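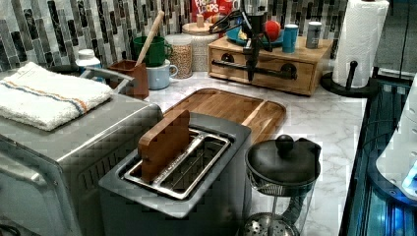
第一步:先别急着相信那个成功率

这篇教程讲怎样复查一个厨房操作策略的评测结果。起因是 Mokside 组发布的语言条件策略 Skolurell,报告里给了一个很好看的平均成功率,群里转了好几轮。我照着他们公开的流程重做了一遍,结论是方法有点意思,数字要打折。下面是我的做法,你可以拿去查自己手上的模型,包括我的。

需要准备的东西:一台能跑推理的机器,一套能遥操作的机械臂,一个像样的台面。台面不要收拾得太干净。我用的布置里有烤面包机、小烤箱、法压壶、两抽屉的小木柜,柜顶放着蓝盘子和红球,烤面包机左边的槽里立一块面包片形状的木块。木块代替真面包,不掉渣,尺寸也不变。代价是它比真面包硬,抓取会容易一些,所以用木块测出来的抓取成绩不能直接当成抓面包的成绩。原报告对这一点只字未提。

第二步:把任务写成能判定的句子

“整理台面”这种指令没法评。改成“把木块从左槽取出,放到砧板上”“把红球从盘子里拿起来,放进蓝杯”。每条指令配一条判定规则,写在跑实验之前。例如木块必须整块落在砧板边沿以内,夹爪松开后静止,才算成功。碰倒法压壶一律算失败,哪怕木块放对了。

原报告的判定由操作员现场决定,没有书面规则。我拿他们公开的录像重新打分,有好几段我认为是失败,他们记的是成功。谁对谁错可以争,但没有规则就连争都没法争。

第三步:固定初始位置,再打乱它

先选一组初始摆放,拍照存档,每次重置时把存档照片半透明叠在实时画面上对齐。靠肉眼和记忆重置,误差会悄悄偏向模型喜欢的位置,我自己就犯过。

然后做打乱组:烤面包机转一个小角度,木块换到右槽,红球和杯子对调。指令跟着改,判定规则不改。每种摆放跑 20 次,少于这个数我不建议写进表格。

第四步:加两个对照

对照一,空指令。把语言输入换成空字符串,其他不动。如果模型照样去抓木块,说明它学到的是“看到烤面包机就伸手”,语言没起多大作用。

对照二,轨迹回放。从训练集中挑初始画面最接近的一条示教,原样回放。这个对照很土,很多论文不做,我怀疑是因为做了不好看。在固定摆放下,回放的成绩和 Skolurell 差得不多;到了打乱组,回放基本垮掉,Skolurell 还能撑住一部分。这一部分才是方法真正的贡献,比摘要里写的小。

第五步:盲评

录像去掉文件名里的模型信息,打乱顺序,交给没参与实验的人打分。我请的是 Osvaldo Negri,他对这类工作向来不客气,正合适。每段由 2 个人独立判,不一致的单独列出来,不要私下商量成一致。

我这边总共留下 344 段有效录像。无效的也要留着并写明原因,例如相机掉线、急停被误触。“夹爪没夹稳”不属于无效,那就是失败。

第六步:报告时分开写

不要只给平均值。固定组、打乱组、空指令、回放各占一行,每行写清次数和区间。我把任务分成 6 类,平均值主要靠其中最简单的拿球撑着,从槽里取木块那一类差得多:木块露出槽口一大截,看上去很好夹,但夹爪下降时稍微偏一点就会碰到槽口边。

常见问题

模型在打乱组全部失败怎么办?先查相机外参,再查动作归一化的统计量是否用错了数据集。两样都没问题,那就是模型不行,照实写。

能不能用仿真代替?可以用来筛检查点,不要用来下结论。Salameh 仿真环境里的排序和我在实机上得到的排序对不上,至少在取木块这一类上是反的。

需要多长时间?单臂、一个人重置,固定组和打乱组加起来要跑一个多星期,四月那一轮我还因为换夹爪指垫重跑了半数。指垫换过以后,前后的数据不能合并。

判定规则模板和打分表放在 Staltbridge 仓库的 eval 目录下,空指令对照的开关在配置文件里,默认是关闭的,跑之前记得打开。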